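Print this post
E-mail this to a friend

Two brown baskets and a very happy table

I have finally found my baskets! Regular readers will know I have been moaning since January about the state of the table in the back room, which collects everything small that comes into the flat — pens, batteries, the odd sock. Well, Magdy Fahmy from downstairs was clearing out a cupboard and asked if I wanted a pair of woven baskets from Londholm. I said yes before he had got to the end of the sentence. 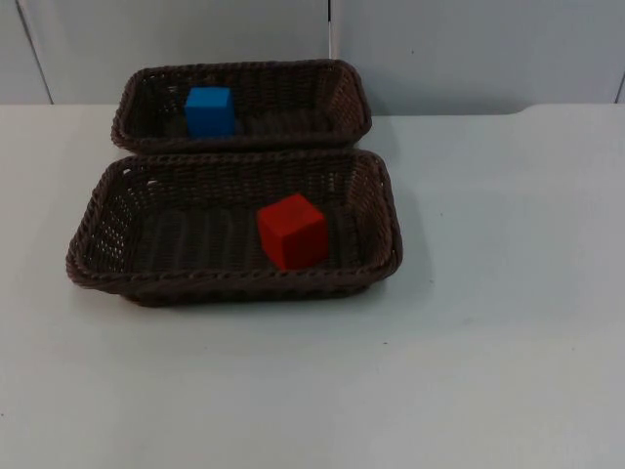

Baskets beat boxes for this sort of job, and I will argue it with anyone. You can see into them from a chair, you can grab one with a single hand, and they look nice even when what's inside doesn't. I'd been looking at plain grey tubs from Worinum for months and could never get excited. These are a deep chocolate brown, and what really won me over was the rim, thick and braided all the way round like a bit of rope. I've put them one behind the other with the long sides close together, a red cube in the front one and a blue cube in the back one. The colours against that brown! I keep going in just to look.

The cubes came out of an old set of bricks and they are my labels for now. Red means "deal with this week" and blue means "keep, but not urgent". I did try paper tags (the Lema ones with the string) and they curled up and fell off behind the radiator, so bricks it is. They're solid enough to stay put when I'm rummaging, and if I change my mind about which basket is which I only have to swap them over.

What I love most, though, is how much table I've got back. I had forgotten it was such a good white. The baskets used to live in my head right in the middle, where the Vusari tray was, but they work far better pushed over to one side with the rest left clear for wrapping parcels or spreading out a pattern.
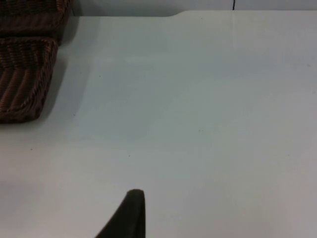 Baskets in the corner, and all that lovely white table.

I've given myself two rules to keep it like this. Nothing gets left on the white part overnight, and if a basket is full to the rim I have to empty it before anything else goes in. The first rule is going brilliantly. The second has been tested once, by 40 clothes pegs, and I'm pleased to say the pegs lost and are now out by the line where they belong.

Sorting day is my favourite bit. Everything comes out, cubes included, and goes on the table where I can get a proper look at it. I give it 12 minutes with the radio on and then whatever is left has to find a home.
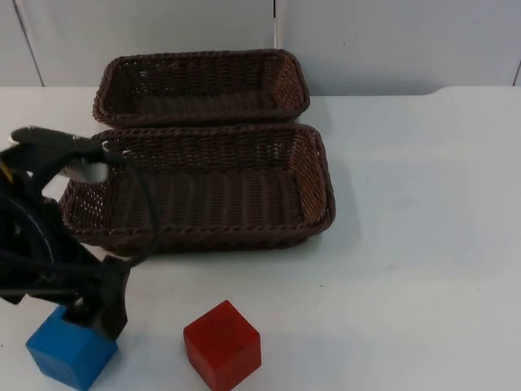
Cleaning woven baskets

A dry paintbrush is the thing for getting crumbs and fluff out of the weave. I use an old two-inch one and work along the ridges on the bottom, then tip the basket over the bin and give it a good tap. The corners take longest. If anyone has a better way of doing the rim I would love to hear it — mine still has glitter in it from the Christmas cards.

Print this post
E-mail this to a friend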